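捐赠工具与炊具的整修、装箱：工作间备忘

适用范围：寄往合作学校的旧手工工具、脚踏缝纫机、铝锅和搪瓷器皿。Bresura工作间从二月起按本页执行，旧版活页作废。电动工具、燃气器具和玻璃器皿另有单页，本页不涉及。

一、收件与初检

收到的东西先放在门口的铁架上，不要直接上工作台。铁架下面垫旧报纸，报纸当天换掉。木柄工具逐件看柄孔和端面，发现细小圆孔并有粉末掉出的，装进厚塑料袋扎紧，单独放在室外棚里，等处理木蛀的人来取。同一袋里的其他木件一并隔离。

分三档：甲档擦净上油即可装箱；乙档需要除锈、换柄或重新开刃；丙档拆件。每件系一张硬纸吊牌，用铅笔写档次和收件日期。圆珠笔字迹碰到煤油会化开，记号笔也一样。

下列情况一律归丙档：锤头有裂纹或边缘崩缺；凿子钢口已经磨到接近肩部；手锯锯板有死折；扳手开口张大，卡在标准螺母上能晃动；钳子铆轴松动且无法重新铆紧；铝锅底部鼓起，放平后打转；搪瓷内壁崩瓷露铁。搪瓷外壁崩瓷不影响使用，可以归乙档，崩口处清锈，不补漆。

判断锤头裂纹时，先用钢丝刷刷净，抹一层薄煤油，擦干，再撒滑石粉。裂纹里渗出的煤油会把粉洇成一条暗线。斧头、冷錾和撬棍用同样的办法。

捐赠人要求收据的，写品名，不写估价。估价由办公室处理，工作间的人不要口头答应任何数目。

二、除锈

浮锈用钢丝绒蘸轻机油擦。擦的方向与原有加工纹路一致，锯板顺着长度擦，刨底顺着行进方向擦。粗钢丝绒会在刨底留下看得见的划痕，只用在铸铁台钳和锄头这类粗件上。

中等程度的锈用白醋浸泡。做法：先用热水加洗涤剂去油，冲净，全部浸没在白醋里，过夜，第二天早上取出，用铜丝刷刷洗，立刻放进小苏打水里中和，再用热水冲，擦干，进烘箱或放在炉子旁边烤到没有潮气，趁温上油。中间任何一步停下来，表面都会返锈，因此下班前只做“放进去”这一步，取出和后续工序留到有整段时间的时候。

不得放进白醋的：镀锌件、铝件、铜件、带木柄或骨柄而不能拆下的件、弹簧、细锉刀。淬过火的薄刃件在酸里泡久了容易变脆，夹在两块木板之间用钢丝绒手工擦。锉刀如果只是齿间堵塞，用锉刀刷斜着刷，铝屑堵得紧的，用一段压扁的软铜管顺齿槽推出来。

重锈件用电解法。塑料桶，水，洗涤碱（碳酸钠，不是小苏打），牺牲阳极用普通低碳钢板，接正极，工件接负极。不要用不锈钢作阳极，电解液里会生成有毒的铬化合物。电解过程放出氢气和氧气，桶放在室外棚檐下，附近不点火，不焊接，接线和拆线之前先断电源。同一只桶里不要同时挂铁件和铝件。

电解后的黑色残层用尼龙刷在流水下刷掉。刷不掉的地方再挂一次，不要改用砂轮。砂轮会把凿子和刨刀的刃口烧蓝，硬度随之下降，寄到那边以后当地师傅得把蓝的部分全部磨去才能用。

Urer除锈膏架子上还剩几罐，用完为止，不再订购。用的时候戴丁腈手套，涂上后保鲜膜盖住，按罐上的时间揭开，热水冲洗。它对刻度尺和角尺上的刻线有影响，量具不要用。

三、木柄

先试旧柄。握住柄端，锤头朝下，轻敲台面，听声音，手上感觉有错动的要重新打楔。锤头松动时不要泡水，泡水后木头胀紧，干了比原来更松，长途运输途中尤其明显。

取旧柄：台钳夹住锤头，手锯贴着锤头下缘锯断柄，从下往上把残木冲出。残木很紧的，在木头里钻几个孔，再冲。不要把锤头放进火里烧柄，钢会退火。

新柄用白蜡木或山核桃木。看端面的年轮线，线条应与锤击方向平行，或者夹角很小。纵向木纹从一头通到另一头，中途跑出侧面的不用。柄头用木锉修到能用手推进锤眼一小段，其余靠敲击柄尾让锤头自己走上来。走到位以后，锯口要在锤眼长轴方向上，木楔蘸少量胶，敲到不再前进，锯平，再斜着加金属楔。

旧柄表面有旧清漆的，用刮片刮掉。清漆柄握久了起水泡，当地做木工课的学生用得多。刮净后上熟亚麻油，薄擦，隔天再擦，共3遍，每遍之后把多余的油擦干净。

擦过亚麻油的布会自己发热起火。用完立刻摊开，单层晾在室外晾绳上，干硬后再扔；或者泡在装水的带盖铁桶里。不准团起来放进垃圾袋，不准留在口袋里。这一条在去年出过事，桶从那以后固定放在水槽左边，不要挪作他用。

四、刃具

凿子和刨刀先平背，后开刃。平背只需处理靠近刃口的一小段，平到反光均匀为止，不必磨整个背面。水石用前浸透，用中用修整石把石面保持平整。石面凹了，刃就会磨成弧形，装进刨子里两角吃不上料。

开刃角度按普通木工凿，不做薄刃。合作学校使用的木材普遍偏硬，薄刃崩口多。没有角度导轨的，用硬木削一块斜面，贴在凿背上对照，比目测可靠。磨好以后在指甲上轻放，能咬住不滑即可。不要在手臂上试。

手锯：先齐齿，再拨齿，再锉齿。齐齿用平锉沿锯齿顶面推，直到每个齿尖都有一点亮斑。拨齿只拨齿尖上半截，拨到齿根容易断。锉齿从锯尾往锯头，隔一个锉一个，锉完翻面锉另一半，每个齿推锉次数相同。纵割锯和横割锯齿形不同，看不出来的拿一小块废料试，别凭锯柄形状判断。

剪刀和裁缝剪不要磨内侧平面，只磨外侧斜面。内侧留有细微凹度，磨平以后两片会互相推开，布夹在中间剪不断。螺丝松紧以剪刀张开竖直后能缓慢合到一半为准。

菜刀归在这一节。刃口用中等粗细的石磨，刀背和根部倒一下棱角。刀柄铆钉翘起的，垫铁轻敲回去；刀柄开裂进水的，拆柄重做或归丙档。面包刀的齿不磨。

五、脚踏缝纫机

机头和铁架分开装箱，拆之前拍照存档，拆下的螺丝按部位装小布袋，用线系在对应部件上。小布袋里放一张铅笔写的纸条。把所有螺丝集中装一袋的做法去年取消了，对方花了很多时间才配上。

机头清洁：取下针板、送布牙、梭床，用毛刷清出棉絮，用竹签剔送布牙齿间的硬块。旧油结成的褐色胶状物用煤油软化，滴进每个油孔，手轮慢慢转动，隔一段时间再滴，直到转起来没有死点。然后用干净布吸掉煤油，换上缝纫机油。不要用食用油，不要用渗透松动剂代替缝纫机油，后者挥发后留下的薄膜会把轴粘住。

机头表面的贴花是虫胶底的，碰到酒精就掉。只用微湿的布蘸缝纫机油擦。捐赠人常用厨房喷雾清洁过，贴花已经发白的部分不要再处理。

皮带换新。旧皮带取下量长度时不要拉直，按实际走过的路线用绳子绕一圈。新皮带两端打孔，穿金属扣，扣尖朝外侧弯，踩几圈检查有没有咔嗒声，有声音就是扣高了，用小锤垫皮子敲平。备用皮带每台配2条，卷好放进铁架抽屉。

梭芯和梭壳必须与机头型号对上，外观相近的也可能差一点点，装得进去但会断线。每台机器装箱前缝一段布样，正反面各看一遍线迹，布样折好压在压脚下面一起走，对方收到后拿来对照。Cirillo牌的机头面线夹张力弹簧比别家短，丢了没有通用件，拆的时候用一只手罩住。

铁架的踏板轴两端是锥形顶尖，调到踏板能自由摆动但左右推不动，锁紧螺母。锥面磨出台阶的，拆下来重车，不要靠拧紧来消除晃动。铸铁架的裂纹不焊，用扁钢条加螺栓夹住，两面都夹。

六、炊具

铝锅内壁发黑是氧化层，不影响使用，不必追求发亮。捐赠人用碱性清洁剂擦过的铝锅表面会有白粉，用清水加少量柠檬酸煮一遍，倒掉，冲净。锅身凹陷的，里面垫沙袋，外面用木槌从凹陷边缘往中心敲。敲的顺序反过来会把金属挤成一个鼓包，再也推不回去。

锅耳铆钉松动时换新铆钉，用铝铆钉配铝锅。钢铆钉在潮湿条件下会让周围的铝腐蚀得很快。换好以后锅里装满水放一夜，外壁垫纸，看纸上有没有水印。

铸铁锅重新上油膜：除锈到露出灰色铁面，热水洗，立刻烘干，趁温热抹一层植物油，再用干布用力擦，擦到看上去像没有抹过油，倒扣进烘箱，高温烘到不再冒烟，关火，留在里面冷却。油抹厚了会发黏，粘上装箱的纸屑以后很难清。发黏的锅重新进烘箱，不再加油。

高压锅不收。密封圈和安全阀的状态无法在工作间确认。学校厨房已有的高压锅需要配件，走采购，不走捐赠。

砧板只收没有胶合缝的整木，刨去表面刀痕，粗盐加柠檬擦，冲洗后竖着晾干，晾干时两面都要通风。塑料砧板刀痕深的直接归丙档。

水壶内的水垢用柠檬酸溶液煮开后静置，倒掉，重复到内壁露出原色。壶嘴里面用细瓶刷通。壶盖旋钮是电木的，裂了就换木钮，木钮中心孔先钻小一号再拧。

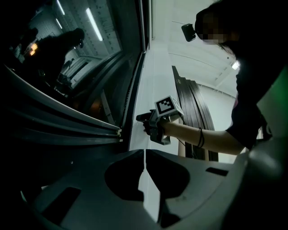 Henryk Bednarek来信说，第六节里铸铁锅那一段应当写明用什么油。他在Orthorpe那边的厨房见过用亚麻籽油做的油膜，头一个月很漂亮，到了雨季成片翘起来，学生把黑片当成脏东西往下刮，锅就锈了。他建议改用普通葵花籽油，膜软一些，但坏了一块可以在灶上随时补，不用整口锅重来。他还要求在锅底贴一张纸，写明不要用钢丝球，纸上画图，不写字。

以上意见采纳。从下一批起铸铁锅一律用葵花籽油，库存的亚麻籽油转给木柄工序。注意食用亚麻籽油和熟亚麻油不是同一种东西，熟亚麻油含金属催干剂，不得接触炊具，两种油的瓶子分放在不同的柜子里，瓶盖颜色也要区分。

Ysaline Lemaire对贴纸提了不同看法：纸在运输途中受潮会粘在铁面上，撕下来留一块印子。现在的做法是用棉线把硬纸卡穿在锅柄孔里，卡上画钢丝球，打叉。没有柄孔的锅，卡放在锅里，夹在两层包装纸之间。

七、防锈与装箱

海运途中的主要问题是凝水。白天箱内升温，夜里降温，水汽凝在金属上，一趟下来循环很多次。涂油本身挡不住，要和包纸、干燥剂、密封一起做。

涂油分两种。要用来切削的表面涂轻机油，收到后擦掉即可。其余表面涂蜂蜡和凡士林混合的蜡脂，隔水加热化开，用鬃刷刷薄层，冷却后应当摸上去不粘手。炊具不用蜡脂，铸铁锅靠油膜，铝锅和搪瓷干放。

包纸用中性牛皮纸。报纸含酸，油墨会印在铝锅上，只能用来填空隙，不能直接贴金属。气泡膜也不要直接贴金属，泡泡底下会留下一圈一圈的锈印。刃口套硬纸板护套，护套用棉线扎，不用橡皮筋，橡皮筋在高温下化掉，粘在刃上，里面的硫还会让铜件发黑。

干燥剂用硅胶，装箱前在烘箱里烘过，装进棉布袋，袋口缝死。不要用生石灰。不要用米。箱内四角和中间各放一袋，放在工具上面，底下的地方留给木条。木条把货物与箱底隔开，箱底万一进水，货物不直接泡着。

木箱用经过热处理并盖有标识的木料。没有标识的木箱到港后会被扣下，重新熏蒸的费用由收货方付，学校付不起。旧托盘拆下来的木板，有标识的那一块必须朝外，钉好以后还能看得见。

重件放底层，靠近箱子中心。台钳用螺栓穿过箱底板固定，不要只靠塞纸。缝纫机机头立放，手轮一侧用木块顶住，木块包毛毡。锯类竖着插在两块开槽板之间，锯齿朝下落在槽里。凿子卷进帆布工具卷，卷好后平放。成套的扳手用铁丝串起，不要散放，散放的扳手在海上会磨穿纸箱。

一个箱子满载不超过40公斤。超过的必须分箱，哪怕分出来的第二个箱子装不满。卸货现场没有叉车，靠两个人抬，路的最后一段是土坡。

盖板用螺丝，不用钉子。螺丝头统一规格，开箱用的螺丝刀用胶带粘在箱外侧面，外面再包一层塑料布。用钉子钉死的箱子，对方只能用撬棍，盖板撬坏以后木料就废了，而那些木料在学校里是要拿去做书架的。

八、标签与清单

箱号用油漆写在相邻的两个侧面，不写在盖板上，盖板会被别的箱子压住。清单一式三份，一份在箱内盖板背面的塑料袋里，一份随运输文件，一份留底。品名用英文，写通用名称，不写工作间里的俗称。“小弯嘴”“胖锤”这类叫法过去写进过清单，海关来函询问。

清单上写清楚“used, refurbished”。不要写“new”，即使确实没有用过。备用零件与主机写在同一行，注明放在哪个箱子。不同箱子之间互相引用时写箱号，不写“见另一箱”。

箱号858的教训：清单写“缝纫机，整机”，铁架在这一箱，机头在另一箱，后者晚了一班船。对方以为机头遗失，按遗失报了，后来机头到了又要撤销。现在凡是分箱的，清单第一行写“部分装运”，并列出其余部分的箱号。

铅笔吊牌装箱前不取下。吊牌背面写整修内容，例如“换柄”“重开刃”“换皮带”，对方按这个决定先检查哪些。写整修人姓名的缩写即可。

九、丙档拆件

拆下来能用的：台钳的丝杠和钳口、刨子的盖铁和压铁、锯柄和锯钮、缝纫机的梭壳和压脚、锅盖钮、壶把。分格存放，格子外面钉一个样品，找的时候看样品，不用翻。

铸铁刨身裂了的，前后手柄和螺杆拆下，刨身送废铁。锉刀磨秃了的不要扔，退火后可以打成刮刀和划针，交给做锻造课的人。退火前先把锉齿磨掉，齿痕留在上面是裂纹的起点。

旧锯板可以裁成刮片。裁的时候用錾子在台钳口上剪切，不用角磨机，角磨机会让边缘退火。刮片四角锉圆，边缘用油石推平，再用硬钢棒压出卷口。每个木工箱配一片，附一小段旧皮带当护套。

废铁每月清一次。铝和铁分开，铜单独放，卖得的钱记在包装材料的账上。

十、来信与答复

Katia Lombardi问锄头和铲子要不要开刃。锄头开单面，铲子只去毛刺。开刃用扁锉，锉到边缘有一条均匀的亮线为止，套软管护套，软管剖开一条缝卡上去，两头扎线。

Gemma Farina问小学用的短锯能不能用成人手锯改短。可以。从锯头一端截，不从锯柄一端截，截断处锉圆，锯背重新修直。锯柄也要改小，指孔内侧削去一圈，边缘倒圆。齿数不变，先用细齿的改，粗齿对孩子来说推不动。

Tullio Dal Bello指出，第五节旧版说的“每个油孔滴一滴”对长期停放的机头不够，应当反复滴到没有死点。已按此改写。他另外提到机头底部的轴承螺丝端面也有油孔，翻过来才看得见，被棉絮盖住的很多。这一处加进初检项目。

有来信问能不能用喷砂代替电解。工作间没有喷砂设备，外送的话，刻度、商标和薄刃都会受损，锻打农具可以考虑，其他不送。

还有一封问收不收儿童的塑料玩具工具。不收。

十一、工作间日常

开工前检查煤油桶盖、布桶里的水位、棚檐下电源开关的位置。收工后台钳口合到留一条缝，不要拧死。砂轮机旁的护目镜用完挂回去，镜片划花了就换，不要将就。

砂轮机和抛光机不得戴棉线手套操作。长发束起，袖口扣好，项链和手绳摘下放在抽屉里。抛光时工件朝下半轮送，刃口顺着转动方向，逆着送会被卷进去甩出来。

煤油废液静置，上层清液倒回瓶里继续用于粗洗，底部沉渣装进带盖铁罐，送危废回收点。不准倒进水槽，也不准倒在棚后面的地上。白醋废液含铁，用小苏打中和到不再起泡，再大量冲水排掉。电解液可以反复用，蒸发掉多少补多少清水。

新来的人先做吊牌和包纸，再做木柄，再做除锈。刃具和缝纫机由做过的人带着做，第一件交验后再做第二件。验收不合格的，吊牌上划一道，退回本人重做，不由别人代改。

下一批装箱日为6月16日，星期三，上午开始。乙档未完工的件留到再下一批，不赶工。需要硅胶的提前一天说，烘箱一次放不下那么多袋。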